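Natano Cleaning Cloths, pack of 4

We've been selling these little cloths out of the Grelbridge shop for years now, and they're still the first thing I reach for after a big family lunch (and with my lot, that's a fair bit of washing up!). They're a soft, thirsty weave in a generous 43 cm square – big enough to fold over twice and always find a clean side. Wash them warm with similar colours, skip the fabric softener and dry them on the line.

Colours: plum, grey, natural
Code: 1629
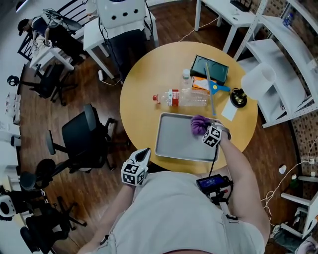
A purple cloth and a grey metal tray on a round table.

Pop in and ask for Macarena Iglesias if you'd like to feel one before you buy, or add a pack to your Peñalver soap order.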